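Folding shirts on a bed: notes on surface, sheet and sequence

Print this post | E-mail this post

Thu 27 February

I have never owned an ironing board that I liked, and I have never owned a table deep enough to fold an adult shirt on without a sleeve going over the side. So the folding gets done on the bed. A few readers asked for the details after the post on drawer dividers, and they are set out below.

The surface first. A mattress gives under the hand, so a fold pressed down on it does not stay as sharp as one pressed on wood. What it offers in exchange is width. A shirt can be opened out fully, both sleeves included, and there is still room behind it for the finished pile. I accept the softer crease. Anything that needs a hard one goes on a hanger.

The sheet matters more than the mattress. A loose sheet travels with the garment. You pull the hem towards you, the sheet comes too, and when you let go both of them spring back a little and the shirt is crooked again. Elasticated corners help at the corners and do very little along the sides. I use clips along the edge, the small plastic sort. Mine are from Fustiletti and came in a box of 16, which is more than one bed needs. Clip too tightly and the cloth gathers into a fan of creases at each one, but these stay near the edge and can be ignored.

Now the shirt. The usual advice is to lay it down by the shoulders. I start at the hem. Take the two ends of the lower edge and draw them apart until the line between them is straight, then deal with whatever is still heaped up above.

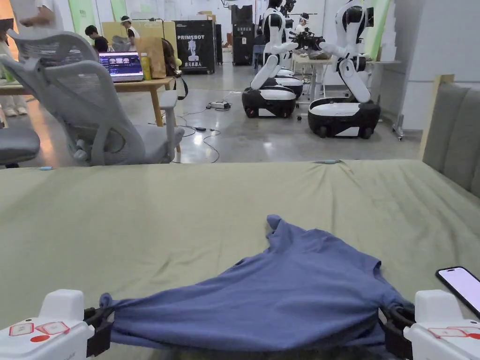

Blue short-sleeved shirt, lower edge pulled taut. Sheet clips along the far side.

At this stage the rest of the garment can be in any state at all. Usually there is a twist somewhere in the body and one sleeve is pointing the wrong way. With the hem held straight, the twist has only one direction to come out in. Lift at the highest point of the heap, move it away from the hem, and lower it. Long creases running parallel to the hem come from pulling too hard. Ease off slightly and smooth them with the flat of the hand, working from the middle outwards.

Then the order I use for a short-sleeved shirt:

1. Turn it face down, collar away from you.
2. Fold one side in to the middle of the back, sleeve included.
3. Fold the sleeve back on itself if it crosses the centre line.
4. Repeat on the other side.
5. Bring the hem up to just below the collar, in two folds for a drawer or three for a narrow shelf.
6. Turn it over.

Kamol Kaewkla wrote in to argue for sleeves first and sides second. I tried it with a week's washing. It works well on heavy cotton and less well on thin jersey, where the sleeve slides while the side is being brought over. I have gone back to the order above.

The other half of the job is keeping the bed clear, at which I am less consistent. A bed is a large flat place and collects things. Phones are the worst, as their weight pulls a dip into the sheet and any cloth nearby slopes towards it. Charging cables catch on buttons.
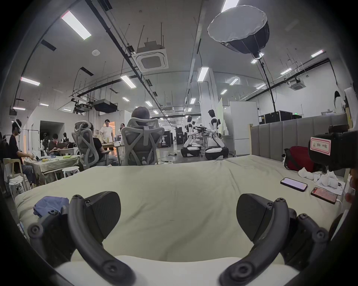
Cloth at the left, and everything else at the right: phones, cable, white items, soft toy, red bag.

My working rule is that one side of the mattress is for clothes and the other for everything that has not been dealt with. A bag can go up by the headboard, where it leans and takes up little room. Small white things are best kept in a heap of their own until the shirts are done, otherwise they end up folded inside one. I have lost socks this way for months.

On sheet colour: a plain pale one shows up dark lint quickly and makes a blue or black garment easy to see the edges of. My patterned Ninileo set is better made and no use for this at all.

Trousers next time. They need a different approach to the waistband.

Print this post | E-mail this post

Recent posts
Drawer dividers: card against plywood
The Barros clothes airer after 3 winters
Descaling a kettle in a hard water area
Gedville storage boxes, measured inside and out
Washing a duvet at home in June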